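How Soda Gets Its Fizz

Soda is mostly water. The rest is sugar or another sweetener, flavoring, a small amount of acid, and a gas called carbon dioxide. The gas makes the bubbles. You breathe out the same gas all day long. 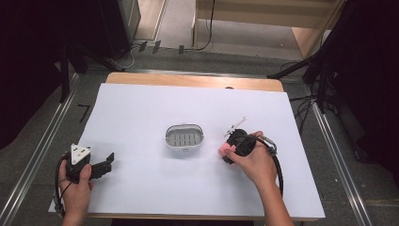

Rosow Science Center – Kids' Learning Team

Where does the gas go?

Carbon dioxide can dissolve in water, much as sugar does. When it has dissolved, you cannot see it. Two things help more gas dissolve: cold and pressure.

Pressure means pushing. In a soda factory, cold water is put in a strong closed tank and the gas is pushed in. Some of the gas spreads through the water. The drink then goes into bottles or cans, which are sealed right away to keep the pressure up.

Why does the bottle hiss?

There is a small space at the top of a sealed bottle, and it is full of squeezed gas. When you turn the cap, that gas rushes out. The hiss is the sound of it leaving. Now the pressure on the drink is much lower, and the water cannot hold as much gas as before. The extra gas comes out as bubbles.

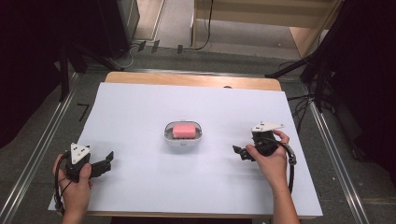

Bubbles need a place to start. Tiny scratches in a glass work well, and so do specks of dust. Look for a line of bubbles rising from one spot on the side of the glass – there is probably a scratch at the bottom of that line.

Why does soda taste sharp?

Some of the dissolved gas joins with water to make a weak acid called carbonic acid. Your tongue senses it as a slight sting. When soda goes flat, most of the gas has left, so there is less of this acid and the drink tastes sweeter. The amount of sugar has not changed.

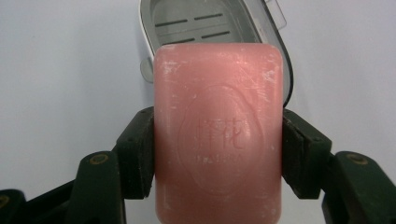
Try it: warm and cold

You need two small bottles of plain soda water, two clear cups and an adult to help.

1. Put one bottle in the refrigerator for 8 hours. Leave the other in a room.
2. Open both slowly over a sink.
3. Pour the same amount into each cup.
4. Watch for five minutes. Write down which cup makes more bubbles.

Do not shake the bottles, and do not put them in the freezer. Water expands as it freezes, and a full bottle can burst.

Words to know

Dissolve: to mix into a liquid so completely that you cannot see it.
Carbonated: having carbon dioxide dissolved in it.

Text: Sumeya Habte. Checked by Kamran Arain.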